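ENGL 284: Writing the Personal Essay
Handout for Unit 3: Waiting, Delay, and Narrative Time
Instructor: Aparecida Aguiar

3.1 Terms

Story time is the span the events would take on a clock. Page time is the space the essay gives them. In essays about waiting, the two usually pull apart: an hour in which little happens may fill four pages, while the appointment itself gets one sentence.

Occasion: the outward circumstance that puts the narrator in a place. A late bus, a closed office, a wash cycle.

Subject: what the essay is about. It should come into view by the end of the second page. A draft with an occasion and no subject reads as a diary entry.

3.2 Set reading

Toivo Saarela, "Saturday in Namevik" (course packet, p. 69). The narrator misses a ferry and spends the afternoon indoors. Mark each place where the tense changes. Note that the illness is first mentioned after the ferry has been missed, and that its name is withheld.

Bendik Lindholm, "Ticket Window." Compare the opening paragraph with Saarela's. Lindholm gives no reason for the wait.

3.3 Common faults in drafts

Opening with weather and returning to it when material runs out.
Reporting boredom directly. Use duration, repetition, or a change in sentence length.
A stranger who speaks once, wisely, and leaves.
Medical detail copied from a leaflet. Keep what the narrator knew at the time.

3.4 Assignment

Write an essay of up to 3,000 words set during a single wait. Story time may not exceed 24 hours. Memory may go outside that limit, but each return to the present must be marked by an action. Bring two printed copies to workshop. Kauko Seppälä's group reads first. 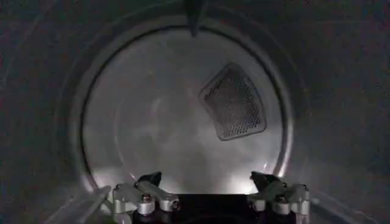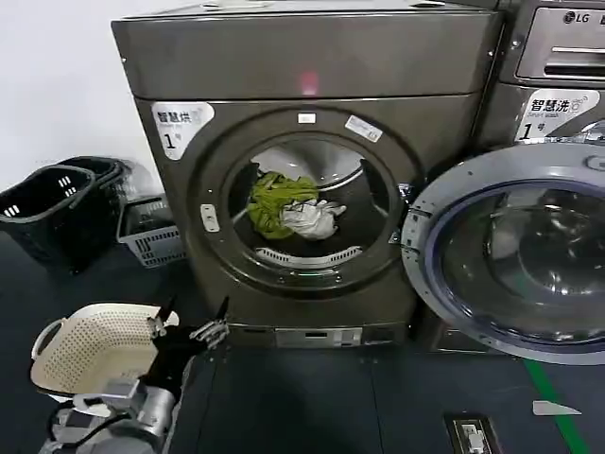
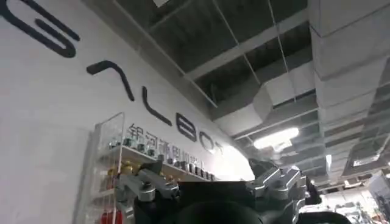

Fig. 3. Places to wait: inside a dryer drum; dryer number one with laundry in it; lettering on a white wall.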